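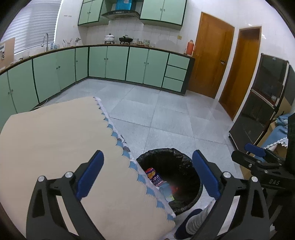 SPEAKER NOTES / HOME & KITCHEN

Talk 3: Give the trash bin a proper spot
Tayla Wihongi, Harkby evening series

Start on the kitchen. Let them look at it for a bit. I love those mint-green cabinets with the dark green trim!

Now the bin. Round, black, bag in place, a crumpled snack wrapper already in it. A bin out on the floor gets used – you don't have to open a door with sticky hands. Ask who keeps theirs under the sink. (In March it was 47 hands, so leave time.)

Then the cloth. Beige, with a scalloped blue-and-white lace edge, draped over one side of the bin. Say how much I like lace in a kitchen, then ask where they'd hang a cloth like this. Hye-jin Geum has a great answer involving drawer knobs – call on her if she's in.

Point out the floor tiles. Big pale gray squares, lots of room to sweep! Tell the Van Dijk dustpan story here, short version.

Slide 11 next: bag sizes. Hand out the sheets before clicking.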